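Toltow Allotments and Growers Forum
Board: Storing and preserving
Thread: Hardneck garlic – where do you keep yours once it's cured?

savska_plot
Posted: Mar 27, 2023
I lifted 286 bulbs last summer, mostly a purple hardneck I bought as Savska. They cured well and I plaited nothing, as the stems are too stiff. By the end of January a third had gone soft or were sprouting. They were in a cardboard box under the stairs. Softnecks in the same box are still fine. What does everyone else do? I'd like to have it sorted before this year's lot comes up.
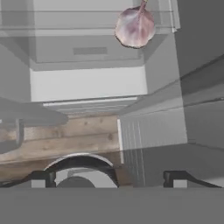 Re: Hardneck garlic – where do you keep yours
tamorden_tim
A third lost by the end of January is not bad for hardneck. It doesn't keep like softneck and never will. Eat it first and save the softneck for spring. I grow both for that reason and plant more of the softneck.

Under the stairs is probably too warm if there's a heating pipe in there. Ours was 20 degrees most evenings when I put a thermometer in.

Oddur Thygesen
I disagree that it never will. I had Savska last until April two years running in an unheated porch, hung in nets of 20 with the stems cut to about 5 inches. The box is the problem. You want air moving past every bulb, and a closed box doesn't give you that.

Don't hang it in the kitchen though. I know everyone does. Steam and warmth are what set it off.

gillyflower
I've hung mine in the kitchen for years with no trouble. It depends on the kitchen. Ours is north facing and the window is open most of the day.

Oddur Thygesen
Fair enough, but most people's isn't. I wouldn't recommend it to someone who has already lost a third.

savska_plot
There is a pipe, now I've looked. It runs along the back wall. I don't have a porch. Would the fridge do? We have an old one in the garage that is half empty.

tamorden_tim
No. Fridge temperature is what tells it winter has been and it's time to grow. Take it out and it shoots within a fortnight. The Dahlgren booklet the society used to hand out says the same.

Maja Piątek
The fridge is fine for some things – peeled cloves for a few days, or chopped garlic if you freeze it the same day. Please don't put raw garlic in oil and leave it on a shelf for weeks, people still do this and it's a botulism risk.

For whole bulbs I agree with Tim. I did a tray in the fridge one winter and every one had a green shoot through it when I cut it open. Perfectly edible but bitter, and I was picking the middles out for a month. These days the fridge gets only what's peeled or already open.
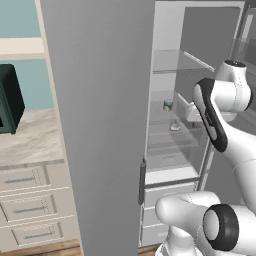 Cold shelf: opened and peeled only, whole bulbs elsewhere

gillyflower
I don't mind the shoots. Chop them up with the rest.

savska_plot
Right, so nets in the garage itself, and the fridge left out of it. Does it matter if the garage drops near freezing?

Oddur Thygesen
Near freezing is all right for a night or two. Damp is worse. Keep the nets off the outside wall and check them every couple of weeks. Take out anything that feels light or soft. And keep your best bulbs back for planting before you start eating them – I forgot one year and had to buy in.

tamorden_tim
Still say grow more softneck.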